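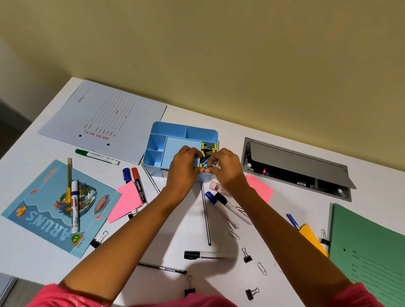 Figure 1. Sorting binder clips in a compartment tray, with file folder, notebook and marker on the desktop.

Unit 4: Small Stationery and the Desk Surface
Office Practice, Arruda campus
Notes: Judite Cunha

4.1 Terms
Primary zone: the part of the desktop reached with the forearms resting, elbows near the body.
Secondary zone: reached by extending the arm. For the standard desk in Room 141, the primary zone ends about 386 mm from the front edge.
Loose item: any item with no assigned compartment, folder or drawer.

4.2 Placing the tray
The tray goes in the center while it is being filled. After sorting it moves to the side of the non-writing hand. Flat items (folders, notebooks) stay outside the tray and are squared to the desk edge once the small items are done.

4.3 Assigning compartments
Long slot: pens, pencils, markers, rulers.
Small square sections: erasers, pins, staples.
Central well: items in use the same day.
Side compartment: binder clips, one size only where possible.
Long items laid across a notebook or beside the tray, as in Figure 1, count as loose until they are placed.

4.4 Binder clips
Store with the handles folded the same way. Tabs or labels on handles should face up. Clips that no longer close flat are discarded. Do not store clips attached to a folder; they mark the cover and catch on adjacent files.

4.5 Folders
Complete the "File No." line before the first sheet goes in. Punched sheets are filed with the most recent on top. Maximum thickness for the course is 29 mm, after which a second folder is opened under the same number with suffix B.

4.6 Exercise
Work in pairs. One student sorts, the other records the compartment used for each item on Sheet 4. Exchange places and repeat. Sheets go to Vasco Vilela at the end of the lab period.

Reading for Unit 5: Sturnwood handout, sections on drawers and hanging files.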